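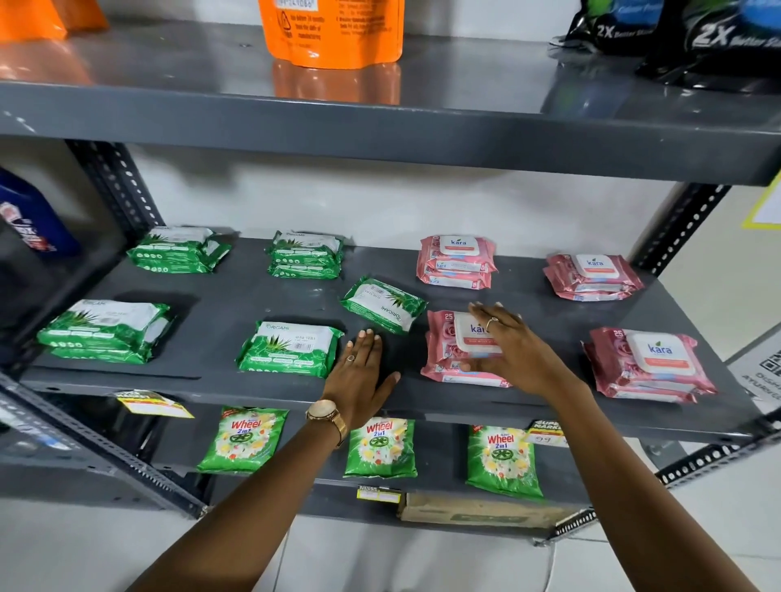 Um robô não poderia aprender isto sozinho, só por tentar muitas vezes? A pergunta chegou de uma turma do quarto ano, e a resposta curta é: poderia, mas demoraria muito e deixaria muitos pacotes no chão. Por isso, antes de o robô tentar, juntam-se exemplos feitos por pessoas.

## O que é um exemplo

Um exemplo é a gravação de uma tarefa, do princípio ao fim. No projeto Plindinari, a tarefa é arrumar prateleiras de loja: toalhitas, detergentes, embalagens moles e embalagens duras. A pessoa trabalha com as duas mãos e uma câmara grava o que está à frente dela.

Cada gravação tem três partes:

1. **As imagens.** Um vídeo é uma fila de fotografias. O computador recebe-as por ordem.
2. **O movimento.** Um programa chamado Rai calcula onde está cada mão em cada fotografia.
3. **O nome da tarefa.** Uma frase simples, como «alinhar os pacotes cor-de-rosa».

Sem a terceira parte, o computador vê mãos a mexer e não sabe para que servem os movimentos.

## Porque são precisos tantos

Quem já arrumou uma estante sabe que os pacotes nunca estão duas vezes na mesma posição. Um fica torto, outro fica atrás, outro tem o nome virado para o lado. Uma criança vê isto duas ou três vezes e percebe a ideia. Um sistema que aprende precisa de ver muito mais casos.

Para cada tarefa, o Plindinari recolhe até 200 gravações. Entre elas mudam:

- a posição dos pacotes;
- a cor e o tamanho das embalagens;
- a altura da prateleira;
- a luz;
- a pessoa que arruma.

A última mudança é importante. As mãos são diferentes: maiores, menores, com anéis, com relógio, sem nada. Se todas as gravações mostrassem as mesmas mãos, o sistema poderia falhar ao ver outras.

## O que acontece depois

As gravações seguem para a Jenach, onde são verificadas. A verificação procura erros: mãos fora da imagem, vídeo desfocado, nome da tarefa trocado. Em setembro foram verificadas 26 gravações de uma tarefa nova e 9 ficaram de fora. Uma gravação rejeitada não é um castigo para quem a fez – repete-se a tarefa e grava-se outra vez.

As gravações aceites são usadas no **treino**. O computador olha para uma fotografia e tenta adivinhar o movimento seguinte das mãos. Depois compara o palpite com o movimento verdadeiro. Se errou muito, muda muito os seus números internos. Se errou pouco, muda pouco. Este ciclo repete-se milhares de vezes.

No fim, o sistema é experimentado num robô da Weditz, com pacotes que não apareceram em nenhuma gravação. É um teste parecido com uma ficha de matemática: as contas são novas, a maneira de as fazer é a mesma.

## Palavras para guardar

**Dados:** informação guardada para ser usada mais tarde. Um vídeo é feito de dados.

**Etiqueta:** o nome que se dá a um exemplo. Não confundir com a etiqueta do preço.

**Treino:** a fase em que o sistema compara os seus palpites com os exemplos e se corrige.

**Teste:** a fase em que se usam casos novos e já não há correções.

## Para experimentar em casa

Pede a alguém que arrume uma prateleira pequena. Escreve cada movimento numa linha: pegar, empurrar, rodar, pousar. Desarruma tudo e pede a outra pessoa que faça o mesmo. Compara as duas listas e sublinha as linhas que mudaram.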